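Robotics Workshop 2 – Handout 4
Recording and checking a two-arm tidying task
Tutor: Jocelyn Lacson. Lab support: Bence Kerekes.
Version 2020-02-27. Replaces the handout given out in August.

What this session covers

By the end of the session your group should have recorded a usable set of demonstrations for the stationery task, checked them, and written up the ones you threw away. You will not train anything this week. Training is in Handout 5, and groups that arrive there with poor recordings lose most of that session doing this one again.

Read sections 1 and 2 before you come. Bring your group's log book.

1. The task

The pencil box task is simple to state. Stationery lies on the table, some of it already in the box. The arms pick up what is outside, put it in the box, and close the lid. Either arm may pick up any item it can reach. The lid goes on last.

It is harder than the block task from Handout 3 for a few reasons. Pens roll when a finger touches them off-centre. Scissors are heavier at one end, so a grip that looks good can still let them swing. The box is shallow and slides easily if a gripper catches the rim. Clear plastic is also difficult for the cameras, and some of you will find that your model has learned where the box usually is and not what it looks like. Move the box a little between recordings.

2. Before you switch on

Work through these in order. One person reads, another does.

Check that both arms are bolted down and that the mounting plates do not rock.
Follow each cable from the wrist back to the base by hand. There should be enough slack for a full turn of the wrist.
Clear everything from the table that is not part of your layout, or write it down as part of your layout. The second option is allowed. A lamp left in the same place for every recording does no harm. A lamp that moves halfway through does.
Start the Talo software and load the profile for your table. Do not use the Tutwood profile, which has different joint limits.
Home the left arm, then the right. Keep hands off the table while they move.

The stop button must be within reach of someone who is not driving. Change over every 20 minutes or so, as driving is tiring and tired drivers make jerky recordings.

3. Laying out the items

Use the printed layout cards. Each card gives a rough position for the box, the lid and the loose items. Rough is fine. Two groups using the same card should not end up with the same table.

Keep loose items out of the strip nearest the mounting plates. The arms can get there only by folding right back, and the elbow motors get hot. If you want a difficult layout, put two pens close together and parallel.
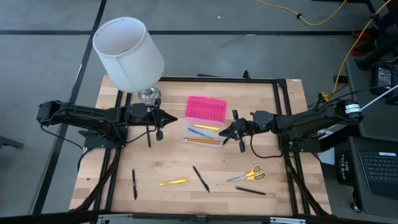

Figure 1. Layout with the lid off and pens, a highlighter and scissors still outside the box.

In a layout like Figure 1 the scissors are a job for the right arm. Decide this sort of thing as a group before you record, and stick to it. If one driver takes the scissors with the right arm and the next takes them with the left, the recordings disagree and the model learns neither way well.

4. Recording

Each group records 40 demonstrations. Start with both grippers clear of the items and end with both arms still. Say "start" and "end" out loud so the person at the laptop can mark them.

If you drop something and pick it up again cleanly, keep the recording. If you have to reach in with your hand, stop and discard it. Note the number and the reason in the log book.

5. Checking

Play back every recording at double speed. Look for missing frames, a gripper signal that stays flat, and a start that was marked late. The class set from the last two years holds 3,830 recordings, of which 3,555 passed this check. Most of the failures were late starts.

Copy your files to the Cliltmont drive, in the folder with your group number. Do not rename them.

6. For your write-up (one page)

State which arm handled which items and why.
List the discarded recordings and the cause of each.
Describe one grasp that gave you trouble, with a sketch.
Read the Vigfúsdóttir notes on two-arm handovers, and say whether a handover would have helped in your layouts.

Hand in at the start of the next session. Lab access outside class is by arrangement with Bence – ask him in person, as the booking page is out of date.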